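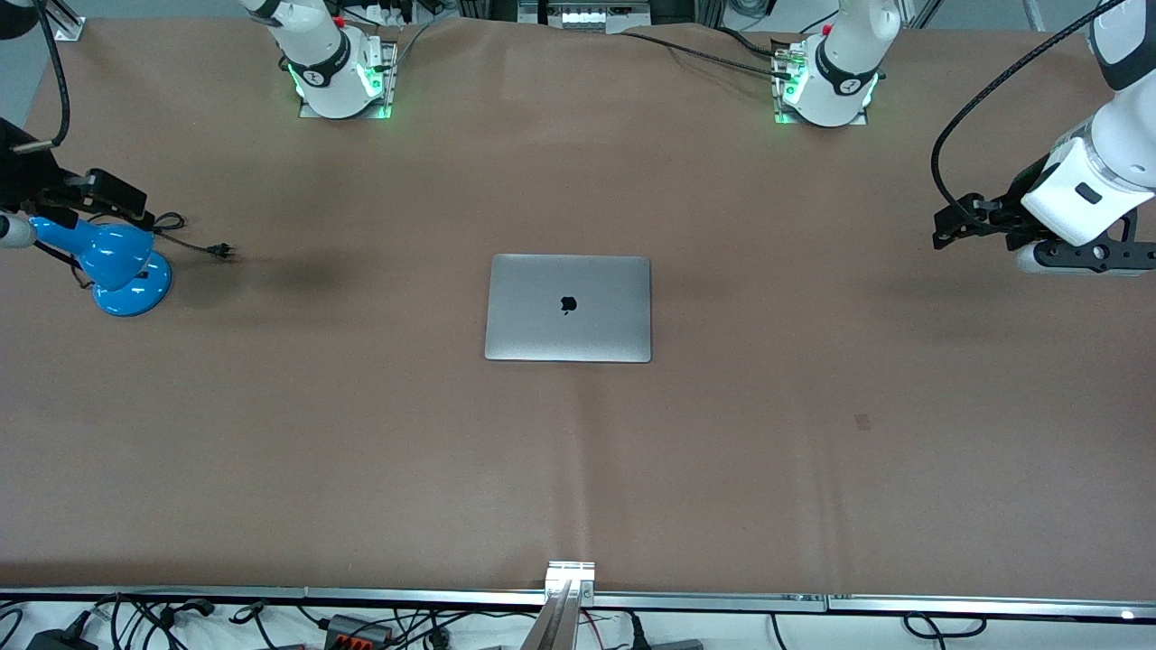 Bench notebook, two-arm table - equipment planning for the next round

11 Dec 2024

Felista asked me to get the equipment thinking down on paper before everyone drifts off for the break, and she is right, as usual. I have been carrying most of it around in my head and on the backs of packing slips, so forgive me if this rambles a bit. Trinh, please scribble all over it when you get a minute. You know the cable side far better than I do and I would much prefer to be corrected now than in June, when the renewal is due and we all have to sound sure of ourselves.

Today's layout is the laptop and the blue desk lamp, with the lid closed and the lamp's cord and plug left lying on the paper. I like this pair very much for planning purposes, because between them they bring up nearly everything we have been arguing over: a flat thing with hardly anything to get hold of, a round shiny thing, and a thin cord that will go wherever it pleases. If a purchase doesn't help with at least one of those, I'm inclined to push it down the list.

Grippers and fingers

We have the parallel grippers on both arms and I see no reason to replace them. What I would like is more fingers. The quote from Skosteva is for 11 blank sets, which sounds like a lot until you remember how we go through them once people start filing and drilling and trying out pads. Blanks also let us make a thin-lipped pair for getting under a laptop lid, and I have wanted to try that for ages! Felista prefers buying a finished set and leaving it alone. I understand the appeal, but the finished ones are all made for boxes and bottles, and neither of those gets us any closer to a plug.

My suggestion is blanks now, and a finished set only if there is money left over at the end. Written down so that I can be held to it.

Soft pads: still waiting on samples from Brendska. They were very kind on the phone and promised two thicknesses. I would not put a number in the budget until we have had the samples on a lamp base for a good long while, glossy surfaces being what they are.

Table covering

The brown paper has served us well and I am fond of it. It is cheap, it looks even under the lights, and when it gets tired we can tear it off and start fresh. It does crease, though, and it picks up marks. There is a small dark square on the right half at the moment, and one of us should decide whether to patch it or change the whole sheet before the next long run. My vote is to change the sheet.

Trinh brought up the rubber mat again. I looked at the Clorkus one and it is handsome, but it would have to be cut to fit up to the front rail and around both bases, and then we are stuck with that shape if we ever move an arm. I'd keep paper for another year. Let's put down 5 rolls and store them flat, please, not standing up behind the door where they get bent.

Cables, power and the mess under the front rail

This is the part I feel most strongly about, so bear with me. Everything above the table has had a lot of care put into it. Below the rail it is a tangle of black cable, with an adapter and the gray connector block sitting in among it, and I would be embarrassed to walk a visitor round to that side. More to the point, I can't trace a line from one end to the other without tugging on it, and tugging is how trouble starts.

What I'd like to buy:

- A shallow tray to hang under the front rail, full width, with a lip.
- A proper enclosure for the connector block with the orange terminals.
- Hook-and-loop ties, a big roll. No more zip ties, they leave sharp ends.
- A label printer that belongs to this bench and never leaves it.
- Clips or a sleeve for the lines that run down the outside of the arms. Trinh to choose. The loop out by the left gripper is generous, and I'd like to know whether it needs to be that generous before we pay for anything.

The Mạch catalog has trays in the right length and they will ship a single one. I asked. None of this is expensive and I would happily give up the finished finger set for it.

Objects

We talk about objects as if they were free, because people bring them from home, and I think that has to stop. When somebody's kettle goes back to their kitchen we can't repeat the task, and then we have spent bench hours on something we can never compare against. I'm proposing a proper line for objects, 128 dollars to begin with, spent on plain household things we keep in a crate with a list taped inside the lid. Lamps, chargers, a few boxes with awkward lids, cords of different stiffness.

Laptops are the sore point. A real one has the weight and the hinge, and a dummy has neither. Felista wondered about buying a dead one secondhand, which seems to me an excellent idea - the hinge is all we need, and then no one has to wince when a gripper comes down a little low. I'll look around. If any of you has an old one in a drawer, I will trade you lunch for it.

Spare arm, yes or no

I go back and forth. A spare would let us keep working while one is away for service, but it would eat the whole year's money and then sit in its case. For now I have it as a no, with a note to ask about loan terms when the renewal comes up. Trinh thinks we should ask sooner. Probably so. I'll write to them after the break.

To do

- Felista: finger blanks, final word on quantity.
- Trinh: measure for the tray, look at the arm cable runs.
- Me: paper order, object crate list, dead laptop, chase the pad samples.
- Whoever is in first: change the table paper.

Questions about this bench: ask Felista Lema or Trinh Tăng | Back to top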